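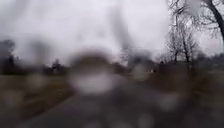

The path out past the field.

Wet weather walking: do you go anyway?
Started by XimenaE, 28th January

Good morning all! I've been reading this forum since September and finally made myself an account, so please be gentle with me. I have a gray paved path close to the house that runs out past a big grassy field and some bare trees, and back when the leaves were on I was out there every day. I loved it. Then winter came and I started finding reasons to stay in (laundry, phone calls, one more cup of coffee) and by New Year's I was walking maybe once a week, if that.

So I've set myself a little challenge, which is 20 minutes out there every day whatever the sky is doing. And the sky has been doing a lot! My question for those of you who've kept this up for years is how you manage the wet days. Do you have special clothes? Do you just get soaked and put up with it? My jacket is an old Finholm that used to be waterproof and now is more of a sponge with a zipper. I'd love to hear what works, and also, I suppose, whether you think I'm being silly about the every day part.

Ximena Espinoza

Reply from hedge_and_ditch

Welcome, Ximena! Not silly at all. I walk every day and have done so for a long time, and the winter ones are the ones I remember best. Summer walks all run together in my mind, but I could tell you about a dozen gray mornings in some detail, if you had the afternoon to spare.

On the jacket, before you buy a new one, wash it properly. Not with regular detergent, which clogs up the fabric, but with one of the soaps made for rain gear, and then a wash-in reproofer after that. I had one I was about to give to the thrift store and it came back to life. If the seams are peeling on the inside then it's done, I'm afraid, and you can stop feeling guilty about it.

And trousers! People spend all their money on the coat and then the rain runs off the coat straight onto their thighs. Get some cheap overtrousers with a zip at the ankle so you can pull them on over your shoes.

Reply from Rocío Maldonado

I'm going to be the one who disagrees, with love. I did the every single day thing for a whole year and I made myself miserable over it. I walked with a cold. I walked on ice, in the dark, in the wrong shoes, so as not to break my streak, and then I slipped and hurt my wrist and broke the streak anyway. These days I go four or five times a week and I look out of the window first. If it's miserable out there and I feel miserable too, I stay home and bake something. I'm a much nicer person to live with!

That said, I do go out in ordinary rain. Ordinary rain is fine once you're in it. The first 4 minutes are the bad part, standing on the step with your hood up thinking about your couch, and after that your legs get going and you forget.

Reply from tallgrass52

Rocío, I hear you about the ice, and nobody should be out on ice for the sake of a number. But I think a daily rule helps some of us exactly because we don't have to decide. If I look out of the window first in January I will never leave the house again. My window is always going to vote for staying in.

Ximena, a question for you, is it paved the whole way? You're lucky if so. Ours turns to soup past the second gate and I've had to switch to rubber boots, and you can't get any speed up in those. I clomp.

Reply from XimenaE

Oh, what lovely answers, thank you! I had the kettle on and read them all twice.

tallgrass52, the part I walk is asphalt, yes, and I do know I'm spoiled. There's grass along the left as I head out, and it's gone that tired olive and brown color it goes this time of year. I used to think of winter as having no colors at all, but since I started this I've been looking harder. There's the khaki of the field, and then the dark line of trees behind it that's almost black, with some green in it if you're patient. My sister thinks I've lost my mind.
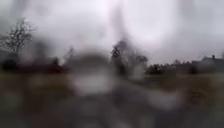 And I've gotten fond of the bare trees, too. In summer I never really looked at them, they were just a lot of green and some shade to stand in. Now I can see how each one is put together, all the little twigs going every which way, and I've started picking favorites. I'd like to learn what they are without any leaves to help me. Does anybody have a book they like for that? Preferably one that fits in a pocket and doesn't assume I already know everything!

Rocío, I take your point, and I'm sorry about your wrist. I think I'll make a rule that ice doesn't count, and neither does being sick. Everything else I'm going to try for.

Reply from hedge_and_ditch

For winter trees, look at the buds. Ash has black ones, like little hooves, and once you've seen them you'll spot ash everywhere. Beech buds are long and thin and pointed. Oak has a whole bunch of them crowded at the tip of the twig. I'd start with those and leave the rest for next winter. As for a book, I use the Henríquez pocket guide, the one with the twig drawings. Mine has been rained on so often that the pages are wavy, but it still shuts.

Reply from stepcounter_sue

Hello Ximena! I'm a numbers person, so I can tell you that my goal is 3000 steps before lunch, and yesterday I came home, sat down, took off my shoes and saw 2942 on my wrist. I walked circles around the kitchen table in my socks until it buzzed. So you can decide for yourself whether daily goals are good for a person.

Socks, by the way, is my real advice. Wool, even if everything else you're wearing is cheap. I have two pairs from Gustier and I wash one while I wear the other. Wet wool feet are a lot happier than wet cotton feet.

Reply from Rocío Maldonado

Sue, around the table in your socks, I'm crying laughing. This is my whole argument!

Ximena, I like your ice rule. One more thing from me, and then I'll go and see to my bread. Wear something bright. When it's dull like this and the rain's coming down, a gray coat against a gray sky just disappears, and if there are bicycles on your path they won't see you until they're on top of you. I have an orange hat. It's hideous and I adore it.

Reply from tallgrass52

Seconding the hat. I have to put in a word against hoods in general, though. I can't hear a thing in mine and I can't see sideways either, so every bicycle comes as a shock. A cap with a good brim keeps the rain off my glasses, and I only pull the hood up when it's really throwing it down. I believe hedge_and_ditch feels differently about this, we've had words before.

Reply from hedge_and_ditch

We have, and I haven't changed my mind. A brim drips down the back of your neck the minute you look up at a tree, and Ximena is clearly a person who looks up at trees. Hood, with the drawstring done up at the back. My Grallar has a stiff edge on it and turns with my head.

Reply from XimenaE

I'll have to try both and report back! I've got a red baseball cap somewhere that belonged to my son, and I've ordered the special soap for the poor old jacket. It should be here by the weekend. In the meantime I'm wearing two sweaters under it and bringing a towel down to leave by the door.

I'll be looking for black buds tomorrow, whatever it's doing out there.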